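Recording Box-Packing Examples with a Hand-Held Gripper

This guide covers recording for the packing task at the Clistanville bench. It assumes the gripper is charged and the Kultard recorder is installed on the laptop.

Before you start

Set the mailer box on the desk with the lid open and standing up at the back. Leave the usual desk clutter where it is. The policy has to work on ordinary desks, and our first set, shot on a bare table, did poorly everywhere else.

Wipe the lens. Open and close the jaws fully a few times so the recorder can find the limits of travel.

Recording an episode

1. Hold the gripper still over the box and start the recorder. Wait for the beep.
2. Move in at a steady pace. Keep the item between the two fingertips as you get close.
3. Close the jaws until the item is held, then stop squeezing.
4. Lift, move to the target spot, lower and open.
5. Back away and hold still for 2 seconds before you stop the recorder.

Each episode should run about 20 seconds. Longer ones usually mean you hesitated, and the model will learn the hesitation too.

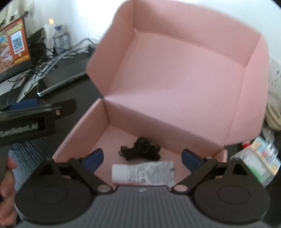
Small, dark, soft items are the hardest part of this task. Come in from above with the jaws only partly open, and aim for the thickest part of the bundle. If you miss, open up and try again in the same episode — a clean recovery is worth keeping. If you knock the box out of place, throw the episode away.

Change something every 22 episodes: turn the box a little, move the item to another corner, or switch on a different lamp. Write the change in the session notes.

Checking and uploading

Play back the first and last episode of each batch in Mersha. Look for dropped tracking, which shows up as a sudden jump in the path. Delete those episodes and upload the rest to the Drollar folder. Training starts when the folder reaches 900 episodes.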